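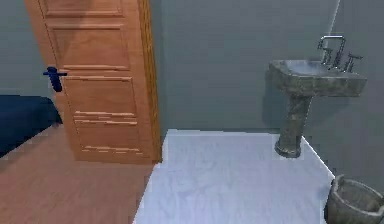 # Open day at Istetti: one door, all afternoon

24th October. Got in late, coat still on, and the demo was already running. Istetti opens its robot lab to visitors once a year. Most of the time goes on a simulator called Incombe, where the home-help software learns its way around rooms before anyone lets it near a real house.

Today's lesson: doors. Wood panels, dark lever handle, a bathroom on the far side with a pedestal sink. Looks easy. Isn't. The software has to find the lever, push it down, pull, then keep out of the way of the door it just opened. Half the visitors groaned out loud at the first miss.

66 tries in the session I sat through. 20 clean ones. The team seemed happy with that, back in March they were getting none. Overnight the thing runs 200 rooms at a time, all a bit differnt. Handle higher, handle lower, floor changes at the doorway. That last one matters more than I expected. Wood to pale stone-looking floor, little lip between them, and wheels hate a lip.

Asked about the rough edges on the door panels. Cheap rendering, they said, speed comes first. Fair enough. You do notice it though, the molding goes jagged if you stare.

Idico makes the arm, Acharya the wheeled base. Both get bolted together in the next room for the live run. 60 people squeezed behind a rope to watch. Door opened on the third go. Big cheer, then it clipped the frame on the way thru and stopped dead. Reset, tried again, got in.

Coffee was terrible. Parking free till six. Next open day not set yet, sign-up sheet is by the front desk.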